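Ovden Goalie Pads, Senior - Product Page

Home > Hockey > Goaltending > Leg pads

Ovden Senior Leg Pads
In stock, made to order in team colours

Right, I'll start with who I am, as people ring up and ask. I'm Manolis Sotiropoulos, I played in goal for a long time at a not very high level, and I now run the goalie side of this shop from the back half of the unit in Stulbridge. I wear these pads myself. I've had a pair on the go since we first took Ovden on, and I've let in plenty of goals in them, which I don't blame on the pads.

They're a proper full-size senior leg pad for ice hockey, for club players and anybody moving up from a junior set. If you play twice a week and drop into the butterfly on nearly every shot, these are the ones I'd sit you down with first. They're stiff through the shin and have a bit of give above the knee, so you get a decent seal on the ice but can still shuffle post to post without feeling like you're wearing two doors.

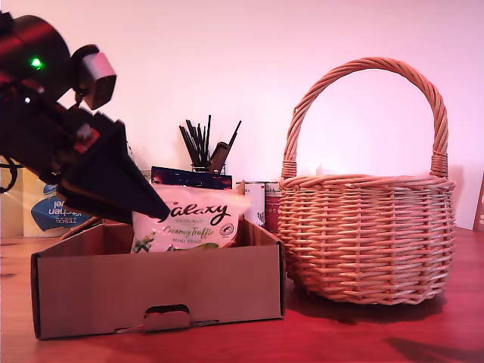
The knee is where I get fussy. On a lot of mid-price pads the knee stack is too soft and after a season you're landing on your own kneecap, and I've got the kneecaps to prove it! Ovden use a firmer block with a softer layer on top, and you can take the whole thing out and swap it when it goes flat. Spare stacks are on the accessories page. Do buy a pair, not a single one, or you'll stand wonky.

Strapping is simple. There are 3 wide elastic straps with hook fastening behind the calf and knee, plus a toe tie made of bungee. If you're old school and want leather straps at the bottom, say so in the notes box when you order and I'll see what we can do (it's usually fine, it just adds a week or so). Please don't cut the toe ties short until you've skated in them. People do this in the kitchen and then write to me.

Sizing

Measure from the middle of your kneecap down to the floor with your skates on, then measure from the kneecap up your thigh to where you'd like the pad to finish. Send me both and I'll tell you the size. It takes me a minute and saves you posting a massive parcel back. If you're between two sizes I'd go down for a younger player who moves a lot, and up if you play deep and like to fill the net. Hjalti Bach, who coaches goalies at the Clonau summer camp every August, says the opposite, and he's a much better goalie than me, so make of that what you like.

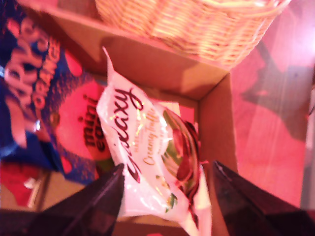 Galaxy and Terry's Chocolate Orange, boxed up.

Breaking them in

Give it 6 skates before you decide anything. The first one will feel horrid. The pads won't rotate the way your old ones did, the boot channel will feel tight and you'll probably catch an edge on the way to the crease in front of everyone. By the third or fourth they start to settle. I loosen the calf strap a notch more than I think I need, then leave it alone for the whole session - fiddling with straps at every whistle is how you end up blaming the kit.

Drying matters more than any fancy cleaner. Stand them up, open everything out, and keep them away from radiators. A cold garage with the window open is better than a warm airing cupboard. My first pair lived in the boot of a car all winter and I wouldn't wish that smell on anyone.

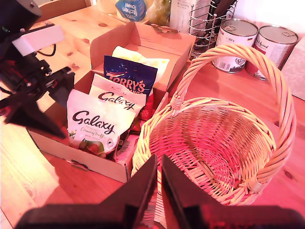

If you're torn between these and the Ibarra pads we also sell, the Ibarra is lighter and the face is livelier, so rebounds come off further out. Great if your defence clears them. Mine doesn't, so I stick with the Ovden, where the puck drops a bit closer and I can fall on it. The Ibarra also runs narrow in the boot, and I've had a few swapped for that reason.

Price and delivery

Senior pads, pair: £600
Matching blocker and catcher, when bought with pads: £128 off the set price
Spare knee stacks: see accessories
Colours: white, black, or up to 3 team colours

White and black usually go out quickly. Team colours are made to order, so get in before the season starts if you can, and send me a photo of your shirt if you aren't sure which red your red is. Returns are fine on unworn stock pads. Made-to-order ones I can't take back unless there's a fault, sorry.

You're welcome to come and try a pair on at the Stulbridge shop. Bring your skates and whatever you wear under your pads, and leave yourself a good hour. I'm in from 3 most afternoons. If the shutter's half down, knock, I'm probably in the back sharpening.

Add to basket | Ask Manolis a question | Back to leg pads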